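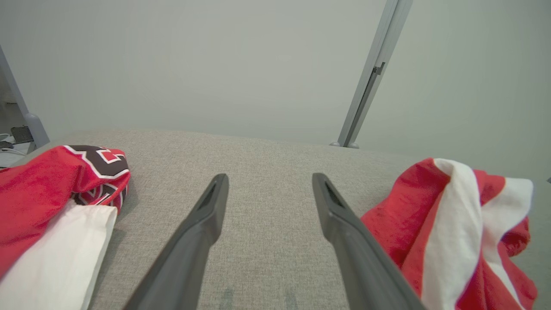 On 21 Aug 2018 a member in Cornden wrote:

> Has anybody on this list washed the seat covers of a pale sofa at home? Ours came with the flat. The landlord wants it clean when we leave in September, and the cleaning firm asks a price I do not like. The label inside says 30 degrees, but my mother-in-law tells me that covers always shrink and I will never close the zip again. I would also like to know about colour coming from clothes. We all throw our things on the seat.

Furnished Lets List > Household > Fabrics and Covers

Print this message | E-mail this message

Dear all,

I washed the covers of two sofas since I moved to Lenz, so I can answer a part of this. Excuse me if it is long. I had one good result and one bad, and the bad one taught me more.

The bad one was a Cultov two-seater, bought second-hand. I put all the covers in the machine together, at 40, with the usual powder. They came out clean and too small. I stood on the cushion with my knees to close the zip, and the corners have been round ever since. So your mother-in-law is partly right — but I did not follow the label, and you plan to follow it.

The good one was the sofa in my present flat, from the Planesum shop. A new set of covers for it costs 394 euros, so I was careful. My order of work is this:

1. Look for the label first. Sometimes it is inside the zip, sometimes under the seat. If it shows the crossed-out tub, do not wash at home, even by hand. Some covers have no zip at all and are fixed with staples. Leave these to a firm.

2. Vacuum both sides and go along the seams with the narrow nozzle. Then test the dye of your clothes. Take a white cotton cloth, make it damp, and rub it on the inside hem of anything strong in colour, for example a new red shirt or dark jeans. If the cloth takes colour, this garment should not lie on a pale seat, above all when it is damp from rain or sport. Old clothes which were washed many times give me no problem. 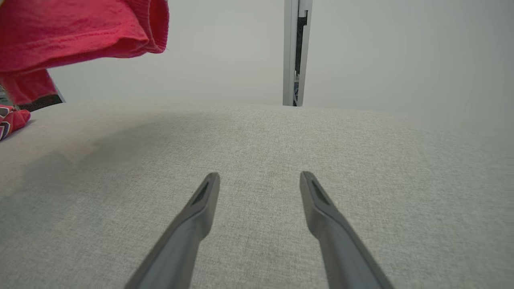 3. Wash one or two covers at a time, zips closed, inside out. I use liquid for delicates, half of the dose, and no softener. My short programme takes 90 minutes. Do not put bleach, also not the "gentle" kind. My neighbour tried it on an armrest and it went yellow.

4. Dry flat, away from the sun, and put the covers back when they are still a very little damp. The last bit of drying then happens on the cushion and the zip closes easily. Keep a window open and do not sit there until the next day.

For a single mark I would not wash anything. Cold water, a drop of dish soap, press and lift, and work from the outside to the middle.

About the landlord: please ask him in writing what he means by clean. In my first flat we had a disagreement about this word, and I paid 114 euros for a cleaning I had done already myself.

With kind regards from Lenz

Reader comments

The damp trick in step 4 works for chair covers too. I wish I had read it last year.

Does anyone know if step 3 is fine for velvet? My label has fallen off.

— I would not risk velvet without the label. Write to the shop, they can often look up the model.

We did ours at 30 and they fit as before. The zip needed a bit of candle wax.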